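Speaker notes: load management at shared charging sites
Session 6, Pindach
Speaker: Rahel Gruber

Slide 1. Title

Thank the host. Mention that the slides and the meter data will both be on the session page. Questions at the end, except on slide 5, where the diagram needs to be clear before we go on.

Slide 2. The problem

A depot or an apartment garage has a fixed grid connection. The drivers arrive within the same hour and plug in. If every charger delivers its rated power, the site goes over its contracted limit. The operator then pays a demand charge, or the main breaker trips and every session stops.

The usual answer is a bigger connection. At the Dilach depot the utility quoted a lead time longer than the lease on the vans. Pause here. Most of the audience will have had a letter like that.

Slide 3. The site

Dilach is a delivery depot. Single connection, contracted limit of 371 kW, shared between the warehouse and the chargers. The warehouse load comes first. Whatever is left can go to vehicles. The chargers are AC units from Santoro, all on the same firmware. Say that twice, because mixed firmware is the most common cause of the faults on slide 7.

Slide 4. Static versus dynamic limits

Static: each charger gets a fixed share of the limit. Simple, safe, wasteful. When half the bays are empty, half the vehicle capacity sits idle.

Dynamic: a controller reads the main meter, subtracts the warehouse load and a safety margin, and divides the remainder among the active sessions. When a van finishes, its share goes back into the pool.

Do not get drawn into a comparison of vendors. Brunello Lo Presti covers procurement in the afternoon.

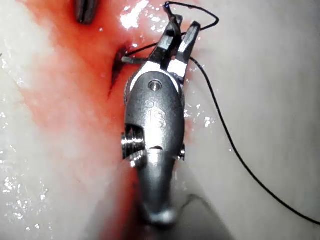
Slide 5. Control loop

Walk through the diagram from the meter outward. The meter is read every second. The controller sends a new limit to the chargers every 6 seconds. Faster than that and some vehicles do not follow: the onboard charger takes a few seconds to respond to a change in the pilot signal, and the loop starts to hunt.

Increases are ramped. Decreases are applied at once. If the connection to the controller is lost, each charger drops to its fallback current and stays there until contact is restored. The fallback value is set so that all chargers running at fallback, plus the warehouse at its highest recorded load, remain under the limit.

Stop for questions on the diagram.

Slide 6. Who gets power first

Equal sharing is the default and works poorly for a depot. A van that leaves before dawn needs energy ahead of one that leaves at noon. Gollano, the scheduling software at the site, passes the departure time and required state of charge for each van. The controller ranks sessions by how little slack they have left.

There is a floor. AC charging cannot be held below 6 amps, so a session either gets at least that or is paused. Some vehicles go to sleep when paused and do not wake when power comes back. Lemlem Tamiru tested this model by model, and her table is in the appendix. If someone asks about a specific van, point to the table and do not guess.

Slide 7. What went wrong

Two faults during commissioning. First, a current transformer was installed facing the wrong way on one phase, so the controller saw warehouse load as export and handed out too much power. Ashraf Tahiri found it by comparing phase readings with a clamp meter. Check orientation before anything else.

Second, one charger kept an old profile after a restart and ignored new limits. A firmware update fixed it. We now clear all stored profiles at boot.

Slide 8. Results

Read the chart title aloud, the font is small. The line is total site load since the start of November. The peak stays under the limit on every day shown. Vans ready at departure: all but one, and that one had been plugged in and never authorized.

The safety margin was cut after the first month. It could probably be cut again — we have not tried it in cold weather with the dock heaters on.

Slide 9. Next steps

Per-phase balancing. Most of the vans charge on a single phase, and the bays were wired without rotating the phases. Target is 70 percent of sessions on a rotated bay once the electrical work is done. Notburga Brunner has the wiring plan, and comments on it are due by 1st April.

Leave slide 9 up during questions. Appendix slides are numbered A1 onward.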